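Home Ask Topics Members Log in

Why do politicians keep borrowing lines from telly and films?

Musa Odukoya
I've become slightly obsessed with this! Our council leader in Sturnham opened the October budget meeting with a line from a fantasy series and the whole gallery laughed, including the people who'd come to shout at him. Next morning the local paper ran the quote and hardly a word on the budget. Does anyone know if this works on voters, or do we just remember the joke? And can the makers of a programme stop it?

Nnamdi Babalola
Great subject! I did my dissertation on campaign leaflets (616 of them, my poor spare room) and 77 borrowed something from a film, a song or an advert. People I spoke to could nearly always repeat the line, but very few could tell me which party had used it. So it gets you noticed, and then you still need something to say. On stopping it, a few spoken words are very hard to object to. Copying a logo, a poster or the music is a different matter, and that's when the letters start arriving. Do look up the old Larner by-election if you can find the leaflets, they're wonderful.

Gunther Janssen
They all do it. Always have. Used to be Shakespeare and the Bible.

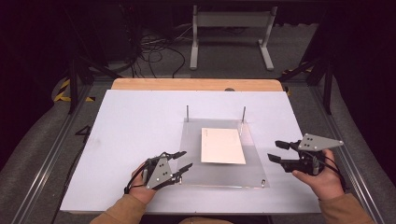

Nahuel Painemal wrote back that Shakespeare was popular telly in his day, so Gunther has a point, but that a Bible verse usually came with an argument attached and a catchphrase mostly comes alone. He'd love to see someone go through old council minutes and find out when the first film quote turned up!

Related
Can a candidate use a pop song without asking?
Best heckles you've heard at a public meeting
Who writes the leader's speeches in a small council?
Where to find old election leaflets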